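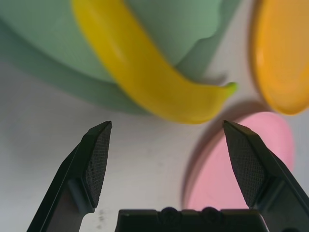 White table tops – do you regret yours?

ostonmum73
Hi all, I'm after opinions from people who live with one. We've got a corner of the back bedroom in Oston that's going to be my sewing and paperwork spot, and I've more or less set my heart on a plain white top. My sister says I'm mad and it'll look filthy within a month. She has oak everywhere so she would say that! I've found one second hand for 40 quid but I need to let the seller know by teatime. Talk me into it or out of it please.

pinkingshears
Do it!! I've had mine since February last year and I love it. You can see every pin, every bit of thread, and dark fabric is so much easier to cut on white (I used to lose navy offcuts on my old brown table and then find them stuck to my socks). It makes the room lighter as well. Mine faces north and I swear I put the lamp on an hour later now.

grumpygraham
Sorry to be the one. I had a white desk for two years and couldn't wait to see the back of it. Newsprint, denim, biro, the ring off a tea mug, it all shows. I ended up covering most of it with a big mat, so I might as well have had any colour underneath.

pinkingshears
Denim?? How are you getting denim on a desk Graham

grumpygraham
Leaning on it in new jeans while I changed a light bulb. Blue smear for months. Laugh if you like.

tealeaf_17
Depends on the finish I think. My first one was properly shiny and it was awful, every fingerprint and a great glare in the evenings. The one I've got now is matt and a bit off white, and it's far kinder. If yours is more of a soft greyish white I wouldn't worry. Ask the seller to wipe a damp cloth over it and see if it leaves streaks.

ostonmum73
Good tip, thank you. She says it's not glossy and there's one small scratch at the back, which would be against the wall. What do you all clean yours with?

pinkingshears
Washing up liquid and warm water, then dry it with a tea towel. For pen I use a bit of bicarb on a damp cloth, very gently.

tealeaf_17
Please be careful with bicarb! It's gritty and it will dull the surface if you go at it every week. I took the sheen off a patch on mine and now it grabs the dirt worse than the rest. I'd try a drop of surgical spirit on a hidden bit first.

pinkingshears
I did say gently – mine's been fine, but fair enough, I only do it a few times a year.

grumpygraham
And there you have it, a table you need a cleaning plan for. My brown one gets a wipe at Christmas.

halfmoonhem
I'm with Graham on desks and with Pinking on sewing tables. For cutting out I'd never go back. For paperwork I find plain white a bit hard on the eyes with white paper on top, so I have a green blotter on one end. Also watch your iron! I forgot and put mine down for a second and there's a yellow mark 100 wipes won't shift.

ostonmum73
Ooh, a blotter is a nice idea. Right, I've told her yes and I'm picking it up tomorrow. My sister is already tutting. The iron is banned from that end of the room.

grumpygraham
Don't wear new jeans.

Contact us | Terms of use | Copyright Cloveo Home Forums | Back to top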